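March, Predgate bench, carpet table
Grasp ordering, clutter-first vs. isolated-first
Entry by T. Ekanayake. Obaidul K. on the controller, Hashini on annotation.

Picking up from the last entry. The open question was whether the order in which the planner attempts objects matters once the single-object success rate is good enough. Ashraful's position is that it does not, and that what we saw before was calibration drift. Calibration redone this morning at 9:40, residual under the limit, values in the shared sheet. Drift is off the table unless the recheck tonight says otherwise.

Method, as run:
Isolated-first: planner ranks objects by free distance to nearest neighbor, largest first.
Clutter-first: same ranking, reversed.
17 layouts, each run under both policies, 4 attempts allowed per object before the planner skips it. Timeout 60 s per attempt. Layouts restored by hand from the overhead print, so expect small placement error between the two halves of a pair.

Layout scatter for this block: 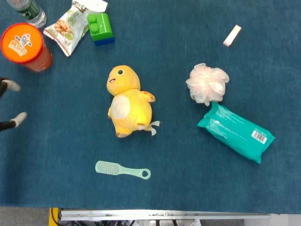 Layout C, gripper at left, grouped items upper left.

Layout C is the one I want to keep as the reference. It has a tight group at one corner (bottle, peanut bag, green and blue brick, the orange-lidded container), a touching pair (pouf and wipes) and several items with clear carpet on every side. Both policies have something hard to do in it. Layouts A and B were too even and the two rankings came out nearly the same.

Object notes, for whoever picks this up:

Plush chick. Segmentation sometimes splits off the pale belly patch as its own object. When it does, the grasp center lands on the patch and the width estimate is too small. Hashini merged the masks by hand for A through C. Needs a proper fix in the merge step. Do not tune the threshold, Obaidul S. tried that in the Tirner set and it merged everything else too.

Pouf. Depth is poor on mesh. The planner returns a surface well inside the actual outline. Fingers close on netting regardless, so it scores as a success, but I would not trust the contact point in the log.

Wipes package. Diagonal, against the pouf. Clutter-first goes for it early and tends to drag the pouf along. Logged as "disturbed neighbor," separate column from failure.

Brush. Thin handle close to the carpet. Fingertip clearance set to 2 mm. At that setting the tips brush the pile and the force reading is noisy; raised clearance misses the handle. Left as is. The hanging hole shows up as a false gap in the mask and can be ignored.

Eraser. Small and pale, no complaints. Used as the sanity check: if the eraser fails twice in a row, stop and look at calibration.

Bottle. The clear part drops out of the depth image. The label band is what the planner sees, so the grasp goes there. Acceptable.

Approach direction is the other variable and it was not fully controlled. The arm comes in from the side where the group is, so under isolated-first it has to pass over the clutter to reach most targets, and the path planner adds a lift each time. That lift costs time and has nothing to do with ranking. Obaidul K. suggests logging transit and grasp separately — agreed, change goes in before the next block.

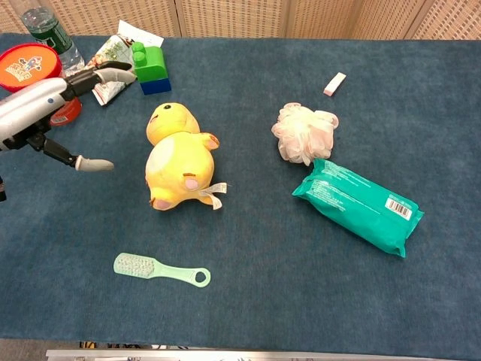

With transit included, isolated-first is slower on nearly every layout. With transit subtracted by hand on the layouts I have gone through so far, the gap mostly closes. Grasp success is close between the two policies. Disturbed-neighbor events are not: they concentrate in clutter-first, almost all in the corner group or the touching pair. I read this as ordering having a real effect on the state of the table and a weak one on success rate. Ashraful reads it as too few layouts. Both can be true at this sample size.

One thing to watch. A skipped object stays on the table and counts as a neighbor for the rest of the run. Under clutter-first a skip happens early and penalizes everything after it. The Fallard script does not account for this. Dissanayake's scoring does, in principle, but it expects a fixed object list and ours changes per layout.

To do:
Split transit and grasp timers (Obaidul K.)
Mask merge for the chick (Hashini)
Rescore all pairs with skips weighted by position in the run (me)
Mirror layout C so the group is on the far side from the arm, rerun both policies
Calibration recheck at 18:00, write the residual here: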